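# In defence of the messy box

Every building where I have worked had one cardboard box on the floor which everybody used and nobody respected. At Flernico it stood beside the door. At Nandier, where I stayed for two years, it was under the stairs. People threw things in it when they were in a hurry, and once in a while a manager sent a message that we must become more organised.

I want to say something good about this box.

The usual advice is to sort first. You buy containers, you write labels, you decide what is plastic and what is paper, and only then you start to clean. I followed this advice in October, when I moved to a smaller flat. I bought 11 containers from a shop called Jolleo and I spent a whole evening on the labels. The floor stayed exactly as it was, because I was too tired to touch it.

My opinion now is that the floor must come first. Pick up what is large with your hands, sweep the small pieces, and let the sorting wait until you can walk through the room again.
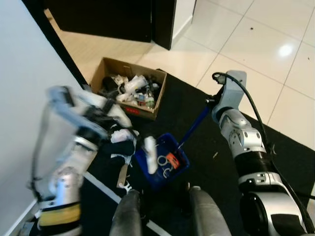
*Bags and a bottle in the box, small pieces on the mat.*

A friend who likes order told me that a mixed box is only a delayed problem. I agree with her – it is delayed, and this is why I like it. A bottle in a box can wait until tomorrow. A bottle on the floor is a thing somebody will step on. These are different sizes of problem and I do not think they deserve the same hurry.
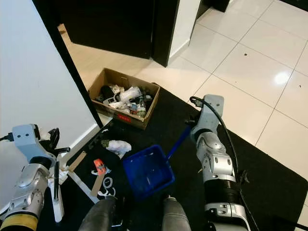

There is one condition, and I am strict about it. The box must have a day when it is emptied. When I rented a room on Kaewkla Street, number 703, the shared box in the corridor had no such day, and it slowly became a piece of furniture. Somebody put a plant on it. When we finally opened it we found 13 umbrellas, most of them broken, and a good pair of shoes which no tenant could remember.

I would also say that the dustpan should live close to the box, not in a cupboard in another room. If I have to walk far for it, I will push the crumbs under something with my foot, and I believe most people are like me in this.

As for my containers, I still have them. Four are in use, and the others are stacked inside a large cardboard box in the hall, together with the labels.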